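Sketamcombe Repair and Reuse Hub
Progress report no. 2 — to the Fraser Fund, attn. Hélène Bouchard
Period ending May

Hélène, sorry this is coming in close to the line. Financial sheet is attached separately, Shivam did it so it will add up.

Where we're at

Lease signed on the Prorkau Street unit. Took longer than planned, landlord wanted the floor loading in writing for the shelving and then wanted it again on a different form. Keys in hand now. Heat works. The back door doesn't lock properly, locksmith is booked.

Open hours are four evenings plus one morning. Morning is the quiet one so far, mostly retirees, mostly lamps and toasters. Evenings full by 6:30. We've started a sign-up sheet at the door because people were leaving after a long wait and that's not the impression we want to make.

Numbers against the agreement

Target for the period was 90 households through the door. We had 91. Repeat visits not counted in that.
Training places: 20 offered, 20 filled, 13 finished the full set of sessions. The seven who dropped out mostly got shift changes at work. Four of them have asked to come back in the fall and we've said yes.
Paid hours on budget. Unpaid hours are over what we wrote in the application, see under Problems.

Training stream

Océane Chan has rewritten the course since the last report. The old version had everyone doing sewing first, then small appliances, then furniture, then computers, and people who only came for the one thing were bored by the second week. Now there's a common safety evening and after that you pick. Attendance is better. She also dropped the written test and does a sit-down with each person instead, fifteen minutes, which they seem to prefer and which tells us more anyway.

Tudor Tudose is running the furniture evenings. Chairs mainly. Glue joints, re-webbing, a bit of veneer. We are out of clamps every single session and I'd like to move a small amount from Printing to Tools to cover it (request at the bottom).

Sewing is the busiest by a long way. Zippers, hems, winter coats even now. Two of the machines need servicing, the shop in town quoted us a fair price for the pair and we'll go ahead unless you object.
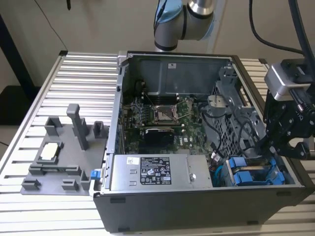
Computer evenings had a slow start, sign-ups only picked up once the library put our flyer out at their front desk. The Virnach Seniors' Centre has asked if we can set aside machines for their members. Said yes in principle. Still need to sort out who does the drive wiping and who signs for it, as I don't want anything going out with a stranger's tax return on it. Draft procedure is with Shivam.

Problems

Storage. People drop things off outside of hours no matter what the sign says. Wet mattress last month, cost us a dump fee.
Unpaid hours. Too much falling on the same few people, me included. We'd budgeted for a part-time coordinator from spring and the posting only went up in May. Six applications in, interviews soon.
Insurance renewal went up. Covered this time out of contingency, will not be covered next time.
Bus route changed and the stop is now a ten minute walk. Have written to the transit office, no reply yet.

Next period

Hire coordinator.
Get the parts shelving labelled and teh tool library catalogue online, even a plain spreadsheet would do.
One repair day out at Virnach, hall is free to us if we clean up after.
French-language evening, Océane will lead, date to come.
Short survey of households, one page max, so there's something firmer for the final report than what people tell us at the door.

Requests

1. OK to move the Printing underspend to Tools, amount is on Shivam's sheet.
2. OK to push the coordinator start date back and keep the full salary line.
3. If you're able to visit, evenings are best. Parking is behind the building, ignore the tow sign, it's for the neighbour's side.

Call me if anything is unclear, I'm there most afternoons after 3.

Carter Thibodeau
Sketamcombe Repair and Reuse Hub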